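Place setting

A place setting is the arrangement of dishes, cutlery and drinkware laid out for one person at a meal. It may be laid straight on the table, on a cloth or paper mat, or on an individual tray. The word "cover" is used for the same thing in hotel and restaurant work, where the number of covers is the number of people served.

Basic layout

In the layout most common in the United States, the dinner plate stands in the middle, with forks to the left and the knife and spoon to the right. The blade of the knife faces the plate. Cutlery is placed in order of use, so that the diner works from the outside in. A glass goes above the knife, and a napkin lies either on the plate or under the forks. Informal settings leave out whatever the meal does not call for. A soup lunch may need only a bowl, a spoon and a napkin.

In East Asian settings the bowl and chopsticks are the central items. In Japan chopsticks are usually laid sideways in front of the diner with the tips to the left. In Korea a long-handled spoon and a pair of metal chopsticks are laid upright to the right of the bowls. Households that cook in more than one style often put out chopsticks and a fork together and let each person choose.

Tray settings

A tray setting holds everything for one diner and can be carried in one trip. It is used in cafeterias, hospitals, schools and at home, especially for breakfast and for children's meals. The raised rim keeps cutlery from sliding off and holds small spills. Because space is limited, the plate is often moved to one side and all the cutlery grouped on the other, instead of being split left and right.

Benedetta Morelli's handbook The Small Table, written for home cooks, treats the tray as a setting of its own and gives 32 layouts for it. Settimio Ferraro, who taught table service at the Girnbridge hotel school, kept to a simpler rule: plate first, cutlery beside it, cup last.

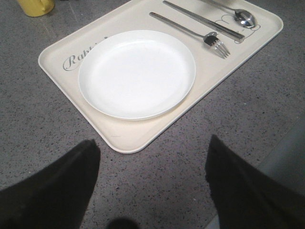

A cream plastic tray set with a round white plate, a fork and metal chopsticks. The gray script on the tray is partly covered by the plate.

Materials

Trays for daily use are made of plastic, melamine, wood, metal or pressed fiber. Plastic and melamine are light and resist chipping, but melamine should not be used in a microwave oven. Stainless steel is the usual material for everyday forks, knives and spoons. Chopsticks are made of wood, bamboo, plastic or metal. Metal ones last longer and are easy to wash, though they are more slippery than wood, and many pairs have grooves near the tips to improve the grip.

See also: Cutlery; Placemat; Table manners; Tableware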